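来年度の機材計画、ハンドグリッパーを増やします!

12月の予算の話し合い、思ったより早くまとまりました。 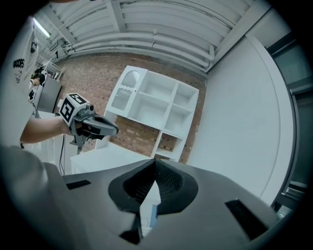 いちばん大きな決定は、手持ちグリッパーの追加購入です。今年度は台数が足りず、片方の班が作業している間、もう片方の班が待つ日が続いていました。来年度からは二つの班が同じ時間に動けるようになります。これは本当にうれしい!

見積もりは二社からもらいました。Skarkgateは本体一式で835千円、Sadanceは449千円。差が大きいので中身を並べてみたところ、Skarkgateのほうには予備の指先と保守一年分が入っていて、Sadanceは本体のみでした。指先はうちではかなりの消耗品なので、別に買い足すと362千円かかります。合計すると差はほとんど残りません。それでもSadanceを選んだのは、指先だけを小分けで注文できて、年度の途中で使い方が変わっても調整がきくからです。納期が60日と読みやすいのも助かります(前回は納期でだいぶ苦労しました……)。

マーカーの印刷と貼り替えは、これまでどおり内製でいきます。貼り替えたあとの位置合わせの手順は、Augustina Boatengさんが書き直してくれた版が共有フォルダに入りました。古い版を手元に印刷して持っている人は差し替えてください。新しい版のほうが短くて、しかもわかりやすいです。

ロボットアーム本体の更新は、もう一年見送ります。いまのアームで動作の再生は問題なくできていますし、先に人の手で集めるデータを厚くしておくほうが、あとで機種を選ぶときの材料にもなります。Ullamportの作業場を見学させてもらったときも、最初にお金をかけたのは手元の道具だったと聞いて、だいぶ背中を押されました。

まだ決まっていないのは保管場所と充電まわりです。電源タップの置き方、持ち出し表を紙にするか共有の表にするか、このあたりは実際に使う人の意見がほしいところ。棚の追加費用は少しだけ枠を取ってあるので、希望のある人は寸法を添えて機材担当まで送ってください。手描きのメモでも大歓迎です。

発注書は今月中に出します。届いたら箱を開けるところから一緒にやりましょう。日曜は作業場を閉めているので、受け取りは平日に当番を組みます。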